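Bin cell, Hevville bench, 17 June 2025
Grasp dropout on the bowl, again. Arm stopped with a force fault on the way down.
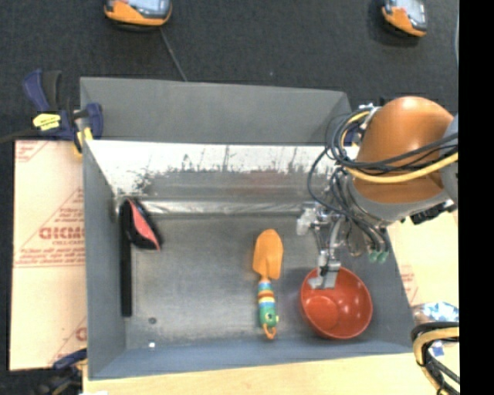 Oei wrote back on the channel that the fault is on our side: the force limit in the Merix config went from 37 N to 20 N in March, and any finger that touches a rim at approach speed is going to trip it. Asked whether we had looked at the cables before blaming the bowl.

Had not. Looked now. The bundle loops over the orange shell and hangs down toward the gripper, so it may be pulling on the wrist when the arm reaches to the right side of the bin. Log shows an offset in the force reading before any contact. Same offset on 21 of the last 300 cycles, all at the right wall. None with the trowel.

Done so far:
- power off at the cabinet, arm locked out
- force sensor to be zeroed with the wrist over the right wall, then over the left, compare
- limit stays at 20 N until then. Do not raise it to get through the run.

Bin clamps checked by hand, tight.

Open: Zetov still owes us the shorter cable guide. Reset needs a second person at the stop button.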